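Yolanda Garrido
Saturday, and I'm going through the Planness set again. 1297 episodes of an arm, a cube and a plate, all made in simulation. The write-up calls it "diverse". I have questions.

First, the number. 1297 is what got recorded. 1000 is what gets quoted in the title. The missing 297 are covered by one line that says "filtered for quality". Filtered by what? A script? Someone's eye? I've read the appendix twice and still can't say.

Second, the near view. Everyone treats the close camera as the one that matters because it's nearest the contact. Fine, but go and look at what it's handing the model when the hand is over the dish. A lot of those pixels are gripper and a lot of the rest is render trouble.

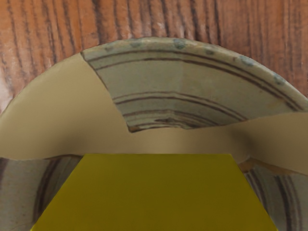

Obed Bonsu replied that close views still helped in every comparison he ran, and that a policy will learn to ignore a bad texture if the motion is right. Had I tried training without them?

Yolanda Garrido
Yes, on a small subset, and the scores hardly moved. I don't take that as proof of anything. It's one seed and I ran it overnight on a machine that was also doing something else. But "it'll learn to ignore it" is a hope, and you pay for it in episodes.

Third, what counts as varied. I pulled out 548 episodes from the middle of the set and sorted them by the start position of the cube. The positions do move. The sampler was given a box to draw from and it drew from the box. Nearly everything outside the box stays where it was put.

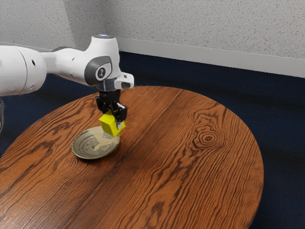
Labels are where I get properly grumpy. Each episode has a success flag at the end and nothing in between: no grasp, no lift, no release. So if you cut episodes into short clips, as the Stemero loader does by default, the clip loses the only label it had. Take the moment with the cube held just above the plate. Is it going down or coming up? I couldn't tell you from that alone, and a model fed single steps has to get it from the action column, which in this release is one step out of line with the pictures. I checked 213 episodes by hand and the shift was in all of them.

To be fair to the Horkgate people, they fixed a similar shift in their own set in November once someone wrote in. I've written to the Planness list. No answer yet.

Fourth, and this is taste more than fault. A dish and a cube, with the rest of the table bare, is a very polite world. Nothing to knock over or reach round. I can see why you'd start there. I can't see why you'd stop there and put "general" in the abstract.
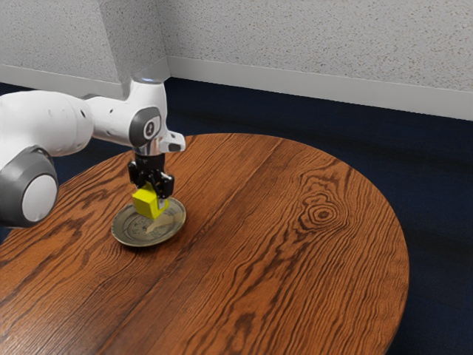 Khôi Tạ says I'm being unfair, that a clean set with one task is easier to debug than a messy one with forty, and that he'd take it over the Tejada recordings any day of the week.

Yolanda Garrido
For debugging, agreed, I'd take it too. I'd even recommend it for checking that your loader works. My complaint is with people pretraining on it and then being surprised when a mug turns up.

What I'd like in the next release: the dropped episodes included and marked as dropped, a reason for each, the time shift sorted, and a phase label even if it's rough. More episodes can wait. Another 1000 from the same box would tell me very little.

Script for the shift check is going up this evening once I've taken my own paths out of it. If you get a different answer on your copy, please say so and tell me which download you used. There seem to be two going round under the same version number.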